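Report of a Visit to the Turnport Ward Hall and Political Archive

Prepared by Jeptoo Temba for the members of the Keogh Local History Society
Oct 7, 2023

The Society was received at the Turnport Ward Hall by the archivist, Brian Sang, who had arranged for the former meeting room and the record store to be opened to us. The party numbered 37. The hall served for many years as the headquarters of the Turnport Ratepayers' League, which chose most of the town's councillors and had a hand in nearly every municipal appointment.

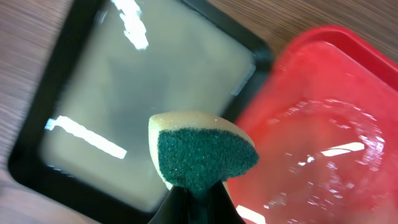 Mr Sang began with the League's origins. It was formed by shopkeepers who objected to the cost of a new drainage scheme, and its first meetings dealt with little else. Within a few years it had a paid agent in each ward. The agents kept lists of voters, found work for men laid off from the docks and saw that rents were paid in hard winters. In return the League expected support at the poll, and the agents' notebooks leave little doubt that this was understood on both sides.

The record store

The store holds 400 bound volumes and a larger quantity of loose papers. Members were shown the minute books, the ward registers and the letters of application for council posts. Many of the letters carry a pencilled mark in the corner. Mr Sang believes these marks show which agent had recommended the writer, although no key to them has been found.
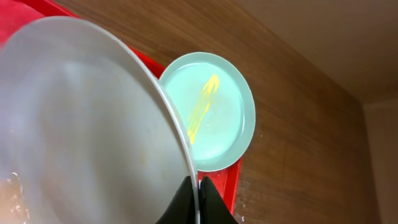

Photograph: Dakico

Some discussion followed on the Tidivico contract, under which the League's supporters on the council awarded the paving of the harbour road to a company in which two of them held shares. The inquiry that followed sat in this building. Its report criticised the councillors by name, but both were returned at the next election with larger majorities. Members who wish to read the report may do so by appointment.

The meeting room

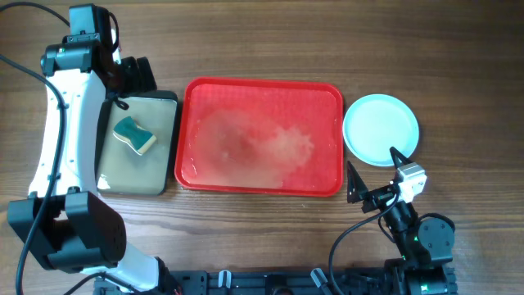
The room retains its raised platform and the narrow gallery from which the public could listen. Candidates were chosen here by a show of hands, and the minutes suggest that the result was often settled beforehand. A sum of £2000 has been set aside by the hall's trustees for repairs to the gallery stair, which was closed to us. Work is expected to begin once the necessary consent has been given.

In answer to a question, Mr Sang said that the League was never formally wound up. The last entry in the minutes adjourns the meeting to a date to be fixed.

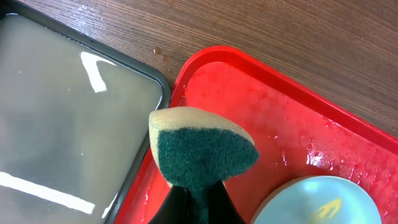 Arrangements for readers

The reading room has 2 desks, which must be booked in advance. Pencil only may be used. Copies of the ward registers can be supplied on written request, and the Society's secretary holds the forms.

The Society records its thanks to Mr Sang and to the trustees of the hall.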